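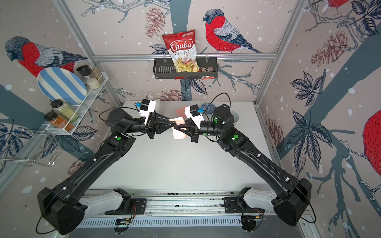
Unit 5: Live Updates in Multiplayer Games

Reading: the Skastel patch history, releases 1 through 5. Bring a printed copy to lab on Tuesday.

5.1 What a patch contains

A patch for a live game normally mixes three kinds of change: content (maps, outfits, modes), balance values (damage, cooldown, spawn time) and fixes. The three are tested separately and fail in different ways. A new map can ship with a hole in its collision mesh and still leave the rest of the game playable. A wrong balance value affects every match from the first minute.

Skastel stores its balance values in a table on the server. Changing a row does not require a client download. Maps and outfits are packaged with the client and do.

5.2 Tick rate

The Skastel server runs at 60 ticks per second. Client input is stamped with a tick number and applied in order. Input that arrives more than 5 ticks late is dropped. Players report this as "my shot didn't register," and such reports should be checked against the drop log before anyone edits weapon values.

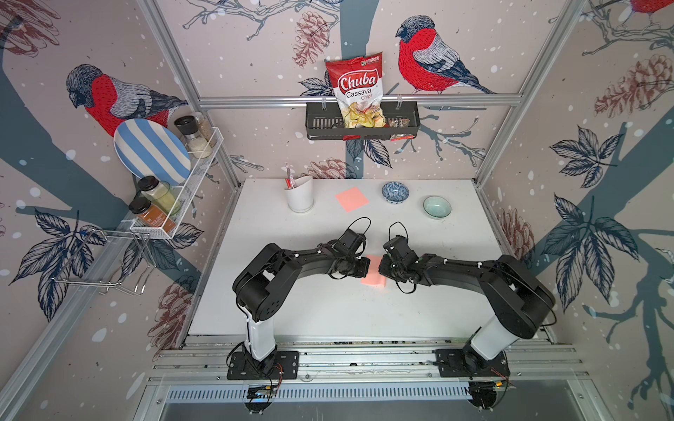 Fig. 5.1. Two arms over a white tabletop.

5.3 Limited-time modes

Mahuika, a 2-team mode, was first released for a limited period and later made permanent. Before the change, its matchmaking queue was separate. Afterward it was merged with the main queue, and the spawn rules had to be rewritten for uneven teams.

Terms: queue, backfill, spawn wave, rotation.

5.4 Reading patch notes

The notes for release 4 list 208 entries. Almost 60 refer to a single map, Trovstead. Sort the entries by the categories in 5.1. Mark any entry that fits more than one category and state which team would own it.

Lab task: using the Kiser log viewer, find one dropped input and give its tick number and delay in ticks.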